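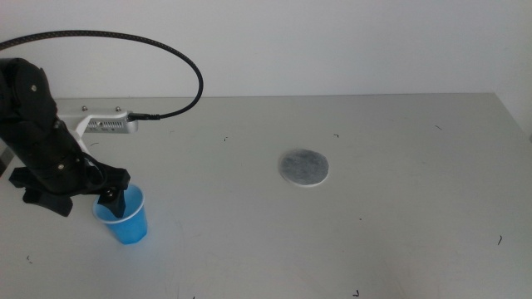
Prenddale, 3 de julio de 2023

¡Vuelve la mesa clara! Quienes pasasteis por el taller en mayo ya conocéis la idea: una superficie despejada, un objeto corriente y un buen rato para mirarlo sin prisa. Este verano el protagonista es un vaso pequeño de plástico, azul por dentro y con el borde blanco, y confieso que desde que lo sacamos del armario estoy encantada con él.

La propuesta se le ocurrió a Adel Fawzy mientras ordenaba la vajilla de la merienda. Llevábamos semanas buscando algo vistoso para el ciclo de color (habíamos pensado en telas, en fruta, hasta en un juego de jarras de la tienda Gilwood) y lo teníamos en el estante de abajo. El azul cambia muchísimo según dónde se pose la vista: junto a las paredes es intenso, casi de piscina, y hacia el centro se vuelve un celeste empolvado precioso. Si lo miráis desde arriba, el fondo no parece redondo, tiene caras, más o menos como un octógono, y a poco que uno se mueva se desplaza respecto al círculo del borde. Dibujar eso a mano alzada es un reto estupendo para todas las edades.

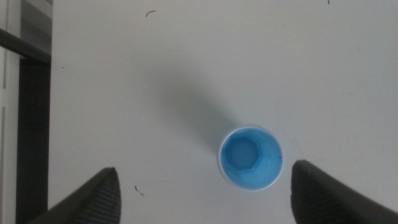
Y luego está la sombra, que para mí es lo mejor. Con la luz baja se alarga sobre el tablero, oscura al lado del vaso y cada vez más difusa, hasta que cuesta decir dónde acaba. En el grupo de acuarela vamos a dedicarle una sesión entera, solo con grises, y el azul lo dejaremos para el final. Quien prefiera el lápiz blando o el pastel también tiene sitio, por supuesto.

El ciclo consta de 3 sesiones y cada una admite 28 personas. Hace falta traer un cuaderno de papel grueso y un trapo; los pinceles y las pinturas los ponemos nosotros. Los menores de 7 años vienen acompañados, y os aseguro que los mayores acaban pintando también (en mayo hubo un abuelo que no quería levantarse de la silla, y qué acuarela se llevó).

Las láminas terminadas se colgarán en el pasillo de la sala Kyei y después viajarán a Trutham, donde nos han cedido una pared larguísima al lado de la biblioteca. Con lo que había en la hucha de la última muestra, 940 en total, hemos comprado papel bueno, de ese que aguanta el agua sin ondularse, y estoy deseando estrenarlo.

Para apuntarse basta con dejar el nombre en la hoja de la entrada o decírselo a Adel. Si en casa tenéis otro vaso, cuenco o taza con un color que os guste, traedlo y lo ponemos también sobre la mesa.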